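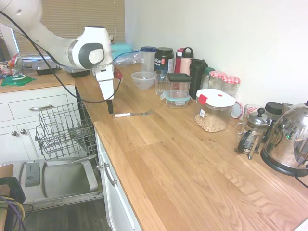
Arm over the counter, fork just off the gripper, dishwasher open.

Cable loop keeps snagging on kitchen setup - how do you route yours?

Posted by Nele Dierckx, Jun 10, 2025

Arm on a butcher block counter, dishwasher unloading job, mostly cutlery. The long black cable comes off the upper arm, hangs down past the gripper and goes back up. Way too much slack I think. On low moves it drags across the counter and twice now it caught the handle of an open drawer. Arm faulted, had to back it off by hand. Re-homed, fine for a day, then same again.

Second thing, maybe related. Fingertip height is off after every snag. I teach it to stop just above the wood for forks and next morning its 2 or 3 mm lower. Rubbing the counter now.

Tried so far: zip ties (wrist couldnt turn all the way), tape (fell off). Gripper is a Dremgate, mount is from Dreviten. Do I shorten the cable or what?

Jozef Prins

Don't shorten it. You need that slack for the wrist, just not all in one place.

Power off first. Hook and loop straps, not zip ties. One strap high on the upper arm, one just before the wrist joint. Then jog the wrist by hand to both ends of travel, slowly, and look at the cable at each end. If it goes tight anywhere give it more between the two straps. What's left over goes back up toward the base. I ended up with a loop of 120 mm at the wrist, yours may need more.

Height - check the screws on the gripper mount before you touch any taught points. A snag pulls on the mount and they work loose. Mine were loose in February and I'd retaught 19 points before I thought to look. Tighten, re-home, test on one fork, only then reteach. If the fingertip has a flat spot from rubbing, swap it, otherwise your new heights will be off too.

Also run the low moves at slow speed with the dishwasher door down and the rack out. Thats where mine caught the most, on the rack tines.

De Bruijn

had the same, just bought a spring thing that holds the cable up. works ok. forget the brand

Jemen

What Jozef said about screws. Would add a paint pen line across the screw head and the mount, then you see right away if one has moved. And plug end too - over a year of tugging and my connector was half out, gave random faults that looked like snags. Push it home and put a strap close to it so the plug doesnt take the pull.

Nele Dierckx

Two mount screws loose!! Tightened, straps ordered. Will do the wrist check when they get here, leaving it parked til then.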